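4.2 Where the markers end up

I should say up front that I went into this part of the study expecting to write about desks. Desks are what people complain about, and desks are what most of the earlier work on shared-room clutter measures. But when Luana Aguiar and I sat down with our notes from the Woviscombe rooms, the word that kept coming up was "floor," and after the floor, "whiteboard." So this section is about the strip of ground next to the boards, which we ended up calling the skirt.

The skirt is narrow. You can't really sit in it and you can't put a table there, so it never gets a job of its own, and things drift into it. Over the 19 rooms we followed through November, we logged 43 items that had a home somewhere else and spent at least one night in the skirt. Marker sets were the biggest group by far (I had my money on coffee cups!). Anselmo Rezende, who coded the second half of the log with me, wanted to split the sets into "put down" and "dropped," but we couldn't agree on half of them and gave up on the split - a set that's been placed neatly on the floor and a set that slid off a ledge and landed upright look the same by the time you walk in.
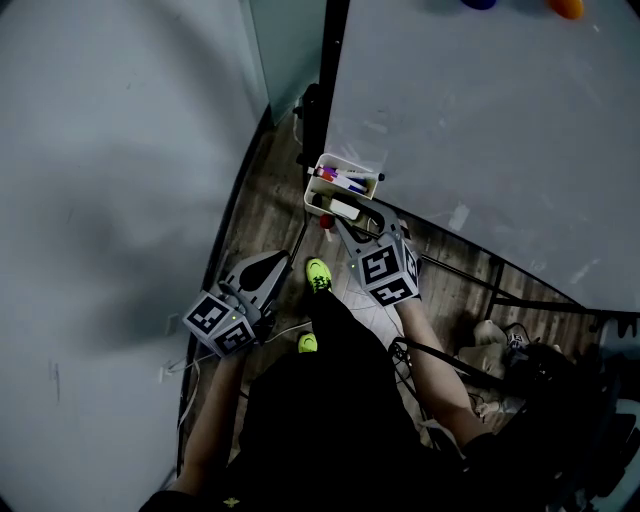 Figure 6. White organizer with markers and an eraser-like block on the floor between a large white panel and a whiteboard. A small red object lies just below it.

The organizer in Figure 6 is the type we coded as a "full set": markers and something to wipe with, all in one container. Full sets are easy to deal with, because one trip moves the lot. What slows people down is the small stuff nearby. In the figure there's a little red thing on the planks that may be a marker cap, and I'd have coded it "loose, small" and given it its own line in the log. Loose small items took up a lot of our tidying time, and I'll admit I stepped on a few of them.

I'd also point to the faint gray smudges on the whiteboard and on the panel. We didn't score board surfaces in this round. Luana thinks we should have, and she's probably right - a board that needs wiping gives people a reason to go get the eraser, and the whole set tends to travel with it. The Paiva rooms, where we plan to run the next round, have fixed trays under every board, so we can at least see whether a tray changes the count.

One note on method. We gave each room 30 minutes of tidying and coded only what was moved in that time, so anything left in the skirt after the half hour is missing from Table 3.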